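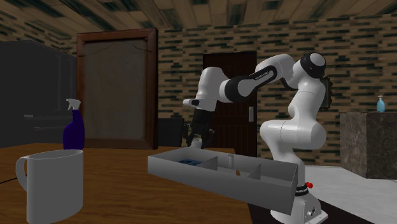

## Rebuilding the sorting cell in sim after the tray change

The sorting cell got a new tray in February and I put off updating the simulated copy until the mismatch started costing me time. What follows is the order I did things in, mostly so I can find it again.

The cell is simple enough: one seven-joint arm on a floor mount, a two-finger gripper, a grey tray with two dividers, and a wooden table that shares its space with whatever clutter the scene generator puts there. The arm reaches over the tray from the far side and picks between compartments. We run the model in Pisel, and the task scripts come out of a small in-house package called Kuo that Hsiu-ying Sin wrote and I now maintain.

### Base frame first

The old scene had the arm's base parented to the table. It worked for years, but the base stands on the floor, and any change to table height dragged the whole arm with it. I moved it under the world frame, then re-entered the offset from the cell drawing. The tray got its own frame, referenced to the world as well.

If you do this in Pisel, freeze the joints before you reparent. Otherwise the solver takes one step with the links in the wrong place and you get an arm folded through its own column. Ask me how I spent Friday morning.

### Tray geometry

The new tray came in as a single mesh, and the collision import wrapped it in one convex hull. A convex hull over an open tray is a solid block. The gripper came down, stopped at rim height and reported contact with nothing visible under it.

The fix is to build the collision shape by hand:

1. Delete the imported hull.
2. Add one box for the floor and four for the walls.
3. Add one box per divider, so 2 more.
4. Set the contact margin on all of them to the same value. Mixed margins make small parts creep toward the corners.
5. Drop a cylinder in each compartment and let it settle before saving.

The visual mesh stays as it was. Keep the two separate in the scene file, or the next export will merge them again.

### Gripper approach

With the fingers pointing straight down, the clearance over the back rim is tight. I raised the pre-grasp waypoint by 18 mm and left the grasp height alone. The left compartment is still the awkward one: the forward link is well stretched out by then and the wrist has less room to correct. Pui-shan Yu suggested biasing the elbow up in the null space, and that cleared most of the planner failures there. I'd been tuning the planner timeout, with no effect whatsoever.

### Friction

The defaults were too generous. A narrow upright part in the middle compartment would stay standing through a bump that ought to have knocked it over. I lowered the friction on the tray floor and left the finger pads as they were. I don't have a measured coefficient for the tray material, so treat this value as a placeholder — I've tagged it as such in the config.

### Checking it

I ran 500 picks with the room textures and table props fixed, then 2,000 with both randomized. The fixed run is the useful one for finding geometry errors, as failures repeat in the same spot. The randomized run is for the vision side, and I only look at it once the fixed run is clean. Mugs and bottles get placed on the opposite side of the table from the base, with a keep-out zone so nothing spawns under the gripper's path.

Two things are left over. The cable on the tabletop has no collision shape at all, which is fine until somebody moves it closer to the tray. And the Ustau exporter still writes the joint limits in degrees while Pisel reads radians, so there's a conversion script in the repo that has to be run by hand after each export. I've opened a ticket with Vimance for the exporter. Until they answer, run the script, then open the joint panel and check that joint four has a sensible range before you press play.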